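Leave the Washer Door Open

24 Jun 2022

Most front-loading washers are ruined by good manners. People finish a load, shut the door, wipe the top and walk away, and the machine looks the way a machine is supposed to look. Inside it there is a cup of water that has nowhere to go. By October the towels smell like a pond and somebody is shopping for a new washer.

I think the door should stay open, all the way, whenever the machine isn't running. I also think we should stop arranging our laundry rooms as if that door were always going to be closed.

I rented a place in Skananeck for 2 years where the washer had been pushed into a closet. The closet had bifold doors, and they would only close if the washer was closed too. The landlord, a company named Hirolach, had put a notice inside asking tenants to keep both shut "for appearance." It also billed me $100 for a new door gasket when I moved out. I paid it, and I still think the closet should have paid it.

A door that swings wide needs floor, and floor is what these rooms never have. The drawings for new apartments show the washer as a square with a circle in it. They don't show the arc of the door, or the person standing in that arc with an armful of wet sheets, or the place where the basket goes.

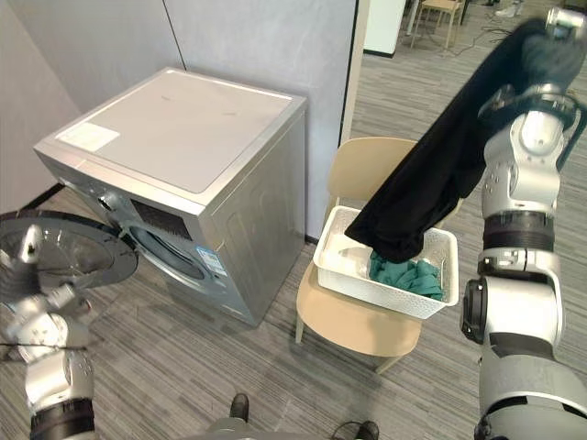 The basket matters more than people think. Put it on the floor and every piece of clothing costs you a bend down to the drum and another bend down to the basket. Put it on top of the machine and you have to lift over the open door, and on a spin cycle it walks. A plain kitchen chair next to the washer fixes this. The seat is at a good height, it holds a full basket, and when you need the chair for dinner you take it back. I have seen rolling carts sold for this same job for more than I paid for all my chairs.

The usual argument against the open door is small children and cats, and it is a fair one. If you have either, keep the laundry room door closed or use a latch that holds the washer door a couple of inches off the seal. Some air is better than none. The argument I don't accept is that it looks messy. A washer is a work tool. We leave a dish rack out on the counter and no guest has ever been shocked by it.

The repair shop I use, Halilović, charges less to clean a gasket than to replace one, and will tell you how to do it yourself if you ask. Dry rag, pull back the rubber fold, wipe the bottom where the lint sits, leave the door alone after that. Pull out the detergent drawer too and let it dry. I do this after the last load of the day and it takes less time than matching socks.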